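Bank neben dem Bett, sinnvoll oder Staubfänger?

Bunting80
Überall liest man, neben das Bett gehöre eine Bank. Meine ist niedrig, dunkelbraun und steht im Weg. Was soll die bringen?

Teronano
Ablage für die Tagesdecke. Bei Badov gibt es welche mit Stauraum, 816 Euro.

Bunting80
816 Euro, damit die Decke nicht auf dem Stuhl liegt? Überzeugt mich nicht.

Nigel Ackroyd
Sehe ich anders. Zum Sockenanziehen ist so ein Ding Gold wert, der Klappstuhl hinten ist bei euch ja mit der Babywippe belegt.

Bunting80
Socken ziehe ich auf der Bettkante an. So sieht es zurzeit aus:

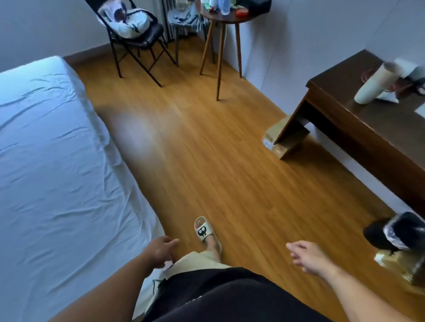 Ruth Wragg: Bettkante ruiniert auf Dauer die Matratze, ich bleibe bei der Bank.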